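Saying yes to the code review rota
April 2, 2020

I've been meaning to write this since January, when I was asked to look after code reviews for our team at Brumia. I said yes far too quickly, as I do, and then went home and worried about it all evening with a pot of tea and no idea where to begin.

You see, I had always been a rather timid reviewer. I would open somebody's change, scroll up and down it a few times, find a misspelt variable name and feel I'd earned my keep. The bigger the change, the less I said. Give me 24 lines and I'd have plenty of opinions, give me 3,000 and I'd write "looks good!" and go and hide in the kitchen.
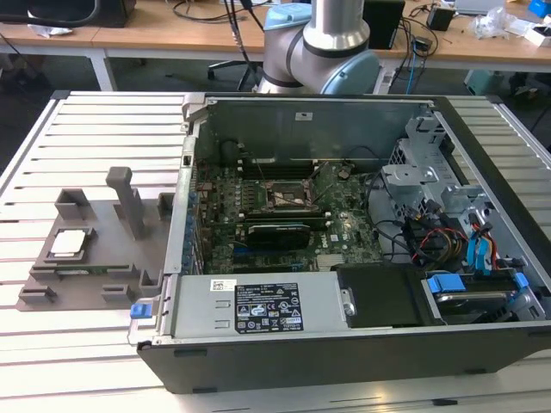

A Dell tower with its side panel off and the CPU socket open.

My first proper test was a change to Vik, the little service that sends out our booking reminders. It had been written by Ronja Holmgren, who has been programming far longer than I have and whose code I usually read in order to learn something. What on earth was I going to tell Ronja? I read it twice, got lost in the same place both times (a function that seemed to be doing the dates and the retries and the logging all at once) and very nearly pressed the approve button out of sheer embarrassment.

Instead I wrote, "I'm sorry, I can't follow this bit, could you walk me through it?" And she did, very kindly, and halfway through explaining it she stopped and said she couldn't quite follow it either. We split it into three smaller functions that afternoon and I went home feeling about ten feet tall.

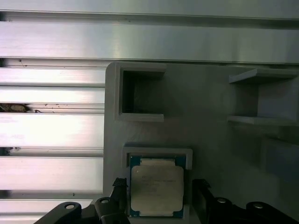 Since then I've been asking a lot more questions and making far fewer pronouncements. I try to read the tests first, so I know what the change is meant to do before I get tangled up in how it does it. If I get lost, I write down where. I also say when I like something, which felt a bit soppy to begin with — but I remember how much I wanted to hear it when I was new, so I've kept it up.

We've also agreed to keep changes under 200 lines where we can. It doesn't always work. The Madham import came in as 38 files and there was really no sensible way of cutting it up, so two of us sat down with biscuits and went through it together.
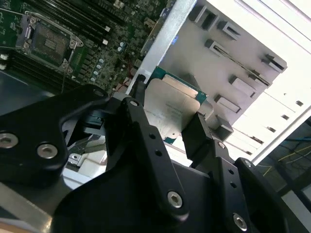 With all of us working from home now, the biscuits part has become harder. We've tried doing the long ones over a call with one person sharing their screen, and it's slower, and somebody's kettle is always going, but I rather enjoy the company. Next on my list is Avia, our oldest codebase, which has hardly any tests to read first, so I'll have to find some other way in. If you've taken on something similar, do leave me a comment, I'd love to hear where you started!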